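Prevow Fivard Grid Tablecloth, Pink and White

50 shares | 7 comments

The Fivard Grid is an everyday tablecloth with a white grid printed on a pink ground. It is made for tables that get used all day, for breakfast, homework, unpacking the groceries and whatever comes after that. Prevow sells it in three lengths and two finishes, through its own shop and through Chamoun stores.

The pink grid was added to the line in June and is a regular stock color. It replaces the older pink check, which had a smaller repeat and a seam down the middle in the longest size. The new one is printed on wider cloth and has no center seam in any size. If you own the older check and want a second cloth to go with it, order a swatch first. The two pinks are close but they are not the same.

Choosing a finish

Plain. Woven cotton, hemmed on all four sides, weighing 336 grams per square meter. It hangs well at the corners and gets softer with washing. It will soak up a spill if you leave it. Most people who use a tablecloth only at meals, and who don't mind washing it, buy this one.

Plelex. The same printed cotton with a thin clear coating on the top side. Water, juice and milk sit on the surface long enough to be wiped off. The coated cloth is stiffer and stands out from the table a little at the corners for the first week or two. It has a low sheen under a ceiling light. It can't go in the dryer. Most people with small children buy this one, and so do people whose dining table is also the kitchen work surface.

Both finishes are printed from the same screens with the same inks, but the coating makes the pink look slightly deeper. If you are putting two cloths end to end, use the same finish for both.

Choosing a size

Short is for a square or small round table with seating for two to four. Medium is for a rectangular table that seats four to six. Long is 300 cm from hem to hem and is meant for a table with its leaf in, or two tables pushed together. All three are the same width.

Measure the top of your table in both directions and add the drop you want on each side. A drop that stops a little above the chair seat is comfortable for most people. A longer drop looks more formal, gets caught under legs, and gets pulled by toddlers and cats. If your table falls between two sizes, we suggest the smaller one for the Plelex finish and the larger one for plain. A coated cloth with too much overhang is awkward to sit at.

The grid helps when you put the cloth on. Line up one white line with the long edge of the table and the rest will be straight.

In a living room

Many of these cloths end up on a table that shares a room with the sofa, the desk and the TV. Smaller homes work that way, and a lot of the letters we get are about what the cloth will look like next to everything else. Gray furniture and white cabinets are easy company for it. Green and yellow both look good on top of the pink, so fruit and vegetables waiting to be washed or put away tend to look fine where they are. Strong reds are harder to place near it in large amounts, though a few small items won't matter.

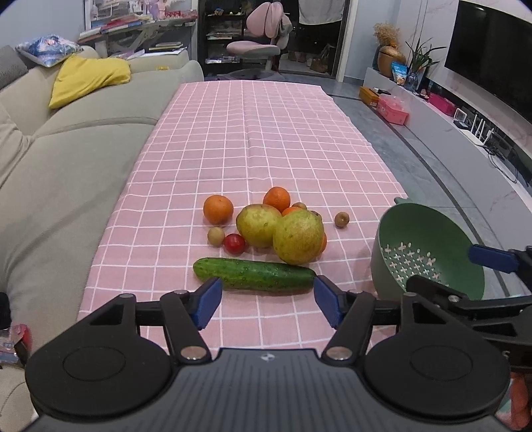
If the room already has a busy rug or patterned curtains, lay a swatch down beside them before you order. The grid is regular and quiet from across the room, but it is still a pattern, and two patterns of the same scale can be tiring to look at. Swatches are cut large enough to show the full repeat and come in both finishes. The price of the swatch comes off your order.

Light matters too. In a room with one window, the pink is warmer toward evening and a little flat on an overcast morning. Under cool white bulbs it leans toward lilac. We print product colors as close as we can, and a phone screen will still get it wrong by a shade.

Using it as a work surface

The plain cloth is fine for sorting, folding, drawing and setting out food that is dry on the outside. For peeling and cutting, use a board. Neither finish is cut resistant, and a paring knife will go through the coating and the cotton together. We get returns every month for knife cuts and they are not covered.

If you wash produce at the sink and bring it to the table in a colander, put a tray or a folded towel underneath. On the Plelex finish the water will stay on top and can be wiped up. On the plain finish it will go through to the table, and a wood table may mark if it is left under a damp cloth overnight.

Citrus juice should be wiped off either finish fairly soon. It won't stain the white lines, but sugar left to dry gets sticky and picks up dust. Tomato and berry juice will stain the plain cloth if it is left for more than an hour or so. Cold water first, then a normal wash. Hot water sets it.

Do not put a hot pan on either finish. A warm serving dish on a trivet is fine. A mug of coffee straight on the Plelex cloth is fine. A laptop that runs hot should have something under it, especially on the coated cloth, where the warmth can leave a dull patch.

Wear

We rub-test both finishes before a new color goes on sale. The pink grid went through 3,000 cycles on the plain cloth with slight fading on the high points of the weave and no break in the printed lines. The Plelex sample went through the same number with some loss of sheen. In a home, the first place to show wear is usually the fold over the table edge where people rest their forearms. Turning the cloth end for end every few weeks spreads that out.

The plain cloth is rated for 50 machine washes before the color drops by a visible step. Many last longer. Washing it with towels shortens that, and so does bleach in any amount.

Washing and storage

Plain: machine wash warm with like colors. Tumble dry low or hang. Iron on the back while slightly damp. Expect a small amount of shrinkage in length on the first wash, which we have allowed for in the cut size.

Plelex: wipe with a damp cloth and a drop of dish soap. For a deeper clean, machine wash cold on gentle, alone or with one other light item. Shake out and hang over a rail or shower rod with the coated side out. Do not wring. Do not tumble dry. Do not iron the coated side. Creases from the package will drop out in a few days on the table, or faster with a hair dryer on low held well above the cloth.

Store the plain cloth folded. Store the Plelex cloth rolled, coated side out, on a cardboard tube if you have one. Folded and packed under other things for a season, it will keep the fold lines for a long while.

What's in the package

One tablecloth, one care card, and a strip of the same fabric for patching or for matching napkins. Clips and weights are sold separately. Napkins in the pink grid come in the plain finish only.

Common questions

Can the Plelex cloth be trimmed? Yes. The coating keeps the cut edge from fraying for quite a while, but we recommend turning and stitching it. Use a long stitch. Trimmed cloths can't be returned.

Does it smell when new? The coated one does, a little, for the first day or two. Open it out near a window.

Will it fit a round table? The cloth has square corners, so the corners will hang lower than the rest. Some people like that. A round version is planned in the gray grid and has not been decided for pink.

Can it be used on a balcony or patio? For a meal, yes. Left out, the pink will fade in direct sun, and the cotton backing can mildew under a coating that stays damp.

Is the grid the same size on all colors? Yes for pink, gray and yellow. The navy is older and has a wider spacing.

Do you sell it by the meter? Plain finish only, from the Prevow workroom, by phone or email. Ask for Arben Dimitrov, who handles cut lengths and will also tell you how much cloth you need for bench cushions or café curtains. Cut lengths are not hemmed.

Returns

Unused cloths can be sent back in their package with the paper band still on. Cloths that have been washed, trimmed or written on can't. If the print is off square when you first open the cloth, stop there, fold it back up and let us know. We replace those and pay the postage. A small drift in the lines toward the hem is normal in printed cotton and won't be treated as a fault unless it shows clearly along the edge of the table.

Orders collected from a Chamoun store go back to that store with the receipt. They hold the short and medium sizes on the shelf and can order the long one in.

Stock note, 2/20/19: pink grid, Plelex finish, long size is between deliveries. Plain finish is available in all sizes. Swatches of both are going out as usual.

7 comments | 50 shares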